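Home | Modules | Projects | Archive | Contact

Sorting the Pile: Waste Wood at the Flastau Workshops
Gopinath Kurup, 09/05/2018

My project was meant to be on solar panels, but those had all gone by the time I reached the sign-up sheet, so I got offcuts. The Flastau workshops share a yard behind the ring road in Hokotville, and in the yard is a pile. My task was to find out what was in it and whether any of it could go somewhere better than landfill.

The workshops pay by the skip. Last November they sent away 390 kg of wood, most of it clean, mixed with enough painted board, glue tins and sandwich wrapping to have the whole load charged as general waste. Trillden, the recycling firm across the river, takes clean timber for chipping at no charge, provided it comes in separate bins and is dry. My first version of this report called that "a simple change". I have since met the bins.

We set up two, one for untreated solid wood and one for everything with glue, paint or varnish on it. Labels went on at eye level. By the end of the first week both bins held the same mixture, though the labels were much admired.
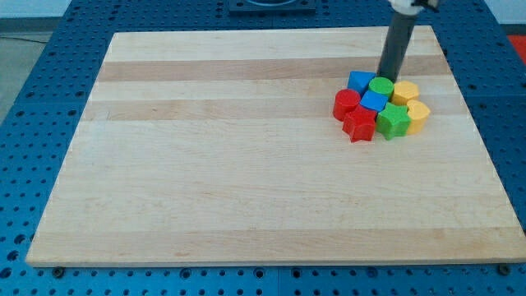
The second attempt went better. Chaminda Gamage, my supervisor, suggested moving the bins next to the saws, on the grounds that people will sort anything if it saves them a walk. Over the trial the clean bin took up to 40 kg a week, and Trillden turned away only one load, for being wet. I had left the lid off. This is recorded under Sources of Error.

Glued wood remains the awkward part. Trillden won't chip it, and the Amarasinghe boiler works will burn it only in lots of 2,000 kg, a quantity the yard has no room to store and I have no wish to weigh. For now it goes in the skip as before.

I recommend keeping the bins by the saws and buying a lid with a hinge. Weights were taken on the goods-in scale, which reads in whole kilos and sticks in cold weather. The full tables are in Appendix B, and Appendix A is the labels.

Contact the department office | Copyright 2018 | Back to top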